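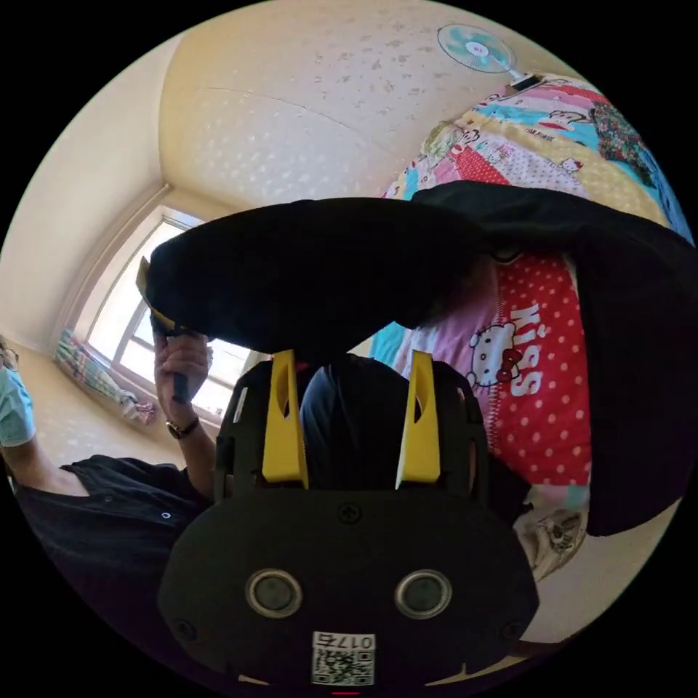
The Dinidel kit costs 879 dollars for the pair, or 441 if you buy only one gripper. My opinion is that the single one should not be sold at all.

I will try to explain it with clothes. A person can pick up a cup with one hand and the recording will be useful. With a shirt or a long piece of dark cloth, one gripper can lift it, drag it and drop it, and after this there is little more to do. You want the second gripper at the other end to hold the cloth open. Everybody who has folded a bedsheet alone knows this. Yet in the Stallton shop the single gripper stands first on the page, with the words "start here", and many small groups with small money will start there. Later they will buy the second one and pay three dollars more than the people who took the pair. The three dollars are not important. The weeks of one-handed recordings are.

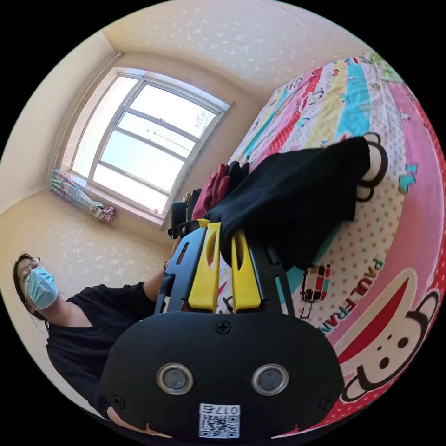

**Danica Vrhovec**
*Contributing writer, home robotics*

I have used the pair at home and in the homes of people I know, always with laundry, always on the bed. A bed is a good place for this work and also a difficult one. The quilt moves together with the garment. If the quilt has cartoons and stripes and the garment is black, the person sees very well where one ends and the other begins, but the fingers don't care about color and they will take both. With the Dinidel I pinched the bedspread many times when I wanted a sleeve. The fingers are long and they narrow at the end, and I must say that for thin cloth this shape is right. For a thick seam I would like a wider tip. Stallton offers only the one shape, in yellow, and a spare set must be ordered by mail.

The yellow itself I like. Against dark cloth I never lose the tips.

Now the weight. The company writes that the gripper is "light as a hair dryer". It may be true, but I do not dry my hair with my arm stretched over a bed. After 15 minutes my wrist begins to turn by itself to a more comfortable position, and then the recordings from the end of the hour look different from the recordings from the beginning. The manual speaks one time about rest, in the chapter about charging, and it means the rest of the battery. I would print it on the first page: stop, put the grippers down, walk to the window, drink something. A product which asks for the work of a human arm should know how an arm gets tired.

Some readers will say that the Hwang is cheaper to run and that I should compare. I have compared. The Hwang has a softer trigger and a better strap, and its fingers open wider. But its body is narrow, and in my hand it rolls to the side when I reach far over the mattress. It is also made for a table. All the practice tasks that come with it are blocks and cups and one spoon. Stallton at least gives a list of tasks with cloth, even if half of them begin with "take the flat towel", and I have not yet met a flat towel in a real bedroom.

There is also the service, and here I am less friendly. Together with the kit you can pay for Kandus, which checks your recordings and gives them a grade. I sent it my folding. The clean, slow folds on an almost empty bed received the high grades. The ones where other clothes lay around, and where I took the hem wrong and had to let go and take it again, came back marked as "low quality". I disagree with this strongly. My mistakes with the hem are the part from which a machine could learn something. If everybody who uses Kandus cleans the room and hides the errors to get the better grade, we will have robots that can fold beautifully in a room where no one lives.

I wrote this to the company and the answer, dated 12/22/21, said that the grading rules are "under review for the next version". I hope so. Until then I would buy the pair, leave the service, and grade the recordings myself in the evening, when I remember what went wrong with which shirt.

One more small wish for Stallton: a left and a right label large enough to read without my glasses. In December, in my bedroom, the light is gone before I finish the socks.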